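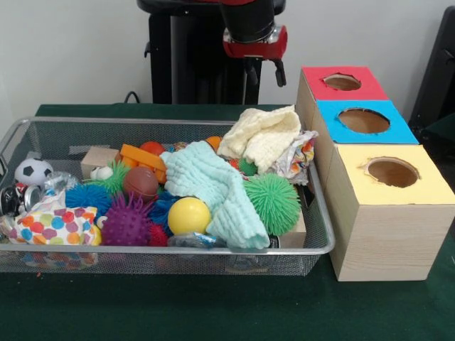

Attachment 1: Trevor above the basket, fingers down, sorting boxes on the right.

Ticket: Arm jumps sideways when the operator takes control again during a demonstration
Product: Rusar remote control
Site: Previs, Bellitport
Opened by: Idris Jenkins
Priority: Normal
Status: Closed

Description of the problem

We use Rusar to teach our arm (we call it Trevor) to pick objects from a wire basket and drop them in the boxes with the coloured tops. The operator holds the hand controller and presses the foot pedal to be connected with the arm. When he releases the pedal, the arm must stay where it is, so that he can move his hand back to a comfortable place and press again. This has worked well for us until the update in January.

Now, sometimes, when the pedal is pressed again, the arm makes a quick jump to the side before it follows the hand. The jump is always horizontal. I measured the biggest one with a ruler beside the fingers and it was 5 cm. Over an empty table this would be only annoying, but in a full basket the fingers push into the neighbouring objects and the demonstration must be thrown away.

What I expect: no movement at the moment the pedal goes down.
What I get: a jump, then normal following.

How to repeat it

Start a recording. Bring the arm over the basket. Release the pedal. Turn the wrist of your own hand while the pedal is up, as you do when you look for a better grip. Wait a little. Press the pedal.

If I do not turn my wrist, I cannot make it happen. If I turn it only a little, the jump is small. I did not find any difference between left and right.

What I already tried

Restarted the Rusar service and the arm controller. No change.
Changed the hand controller for the spare one. No change.
Lowered the speed limit. The jump is slower but it has the same length, and the operator has more time to be frightened.
Calibrated the base of the arm again. No change.
Checked the pedal cable. It is fine, and the pedal light goes on and off correctly.

Comment from Rusar support

Thank you for the clear report. Could you please send the log of one session with the jump in it, and tell us the value of "pedal hold timeout" and whether "keep tool offset" is switched on? Please also tell us whether the tool was changed after the update.

Comment from Idris Jenkins

The log is attached to the ticket. The pedal hold timeout is 2,000 milliseconds. I did not choose this number, it came with the update, and I do not know what it was before. "Keep tool offset" is on. The tool was not changed, we have the same gripper with the same fingers.

I looked in the log myself and I see a line "reference refreshed" in the sessions with a jump. In the sessions without a jump this line is missing. I am not sure if this is the cause or only a result.

Comment from Rusar support

You are looking at the right line. When the pedal has been up for longer than the hold timeout, the software takes a new reference from the hand controller. In your version the new reference is taken at the wrist and the old one was taken at the fingertip, so a rotation of your hand becomes a sideways shift of the arm. This fits what you describe.

Please try the following. Set the pedal hold timeout to 0, which turns the refresh off. Then open the tool page and press Save once, even when you change nothing. Restart the service. After this, make a few test pauses away from the basket before you go back to real work.

Comment from Idris Jenkins

I did it in this order. Away from the basket I made short pauses and long pauses, with a lot of wrist turning, and the arm stayed still each time. Then I went back over the objects.

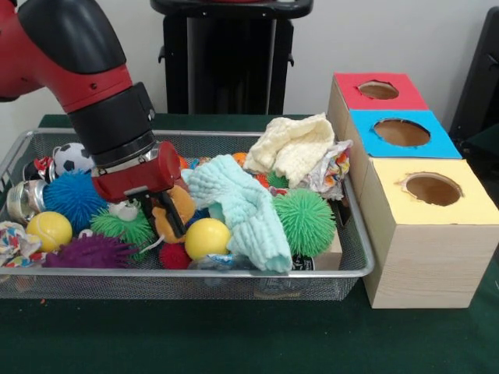 Attachment 2: Gripper open over the orange plush toy. This toy is our usual test object.

I like the plush toy for testing because it has soft things and spiky balls close to it, and any sideways movement is quickly visible in the neighbours. I paused over it with the fingers open, turned my wrist, and pressed again. No jump. I repeated it above the yellow ball near the front rim and above the big green spiky ball at the right side. Also there no jump.

One thing is still not perfect. After a very long pause (I went to answer the phone) the gripper opened a little more by itself when I pressed the pedal. The arm did not move, only the fingers. Is this the same problem?

Comment from Rusar support

This one is separate. The trigger on the hand controller has its own zero point and it drifts when the controller lies on the table. Squeeze the trigger completely and let it go before you press the pedal, and the zero is set again. We have opened an internal note for it and you do not need to make a second ticket.

Comment from Idris Jenkins

Confirmed, squeezing the trigger first helps. I wrote it on a paper beside the pedal so that the other operator does it too.

I have now a question about the recordings. Between the update and this fix we recorded 24 demonstrations. In some of them there is a jump in the middle, but the operator corrected it and the object still went in the correct box. Can we keep these for the training, or will the arm learn the jump?

Comment from Rusar support

We would not keep them as they are. The arm positions were recorded faithfully, so the jump is in the data as if the operator had wanted it. If you have time, use the trim tool: search for "reference refreshed", and cut from that line until the hand and the arm agree again. If the fingers touched other objects during the jump, please remove the complete demonstration, as the objects after the cut are then lying in a different way than before it.

Comment from Idris Jenkins

I went through all of them on Tuesday. Most had no "reference refreshed" line and I kept these without change. Two were good after trimming. The others with a jump I removed, as the fingers had gone into the cloths and pulled them along, and I did not want to guess where the cut should end.

A small remark for your documentation: the trim tool shows the time from the start of the session, but the log shows the time of day. I had to calculate between them with a pocket calculator. It would be kind to show both.

Also, please write in the release notes when a default value is changed. I read the notes for the January update twice and the pedal hold timeout is not mentioned there.

Comment from Rusar support

Both remarks have been passed to the people who write the notes and the tool. The wrist and fingertip references will be made the same in the next release. Until then please leave the timeout at 0. After you install the next release you may set it back if you want the refresh, but it is not required for your kind of work.

May we close the ticket?

Comment from Idris Jenkins

Yes, please close it. We record again since this morning and the arm is quiet when the pedal goes down. I will keep the timeout at 0 also after the next release - we never needed the refresh before.

Ticket closed by Rusar support. Resolution: setting changed, correction planned.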